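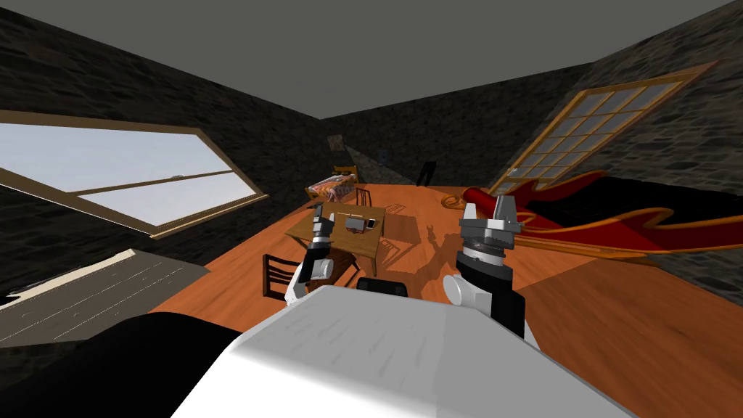 Search the guide Enter keyword Go

4. Running the Room-Shift Evaluation

By now you should have the Flellar simulator installed and your trained policy sitting in the checkpoints folder. If you haven't done that yet, please go back to Section 3 and take your time with it, and we'll be right where you left us.

The idea behind room shift is a simple one. Your policy learned its grasps in one set of rooms, and now we'd like to know how well it copes with furniture, windows and shadows it has never met. The two arms and the starting pose stay the same in every room, so any change in the score can be traced to the surroundings (that was Győző Hajdu's suggestion, and a very good one).

1. Open the Cletari panel and choose "Held-out rooms." The attic room loads first, with its sloped stone walls and a wooden table in the middle.

2. Look over the view from the torso before you go any further. Both grippers should be in sight, with the tabletop beyond the left one.

3. Set the number of episodes to 200. You may go up to 400 if you have an evening to spare, but we've found the extra ones rarely change the ranking between methods.

4. Enter 17 as the random seed. All the results in our May report used it, and it makes comparing notes so much easier!

5. Press Run and leave the panel open until the progress bar fills.

Note: Shadows are part of the test. Please leave them switched on, even if your machine is a little slow drawing them.

Caution: Don't resume training on the held-out rooms, not even for a few steps. Scores from a policy that has practiced in them can't be compared with anybody else's, and you will have to start over from a clean checkpoint.

6. When the run ends, save the log under the name of your method. Logs with fewer than 50 finished episodes are skipped by the scoring script, so run those again before moving on to Section 5.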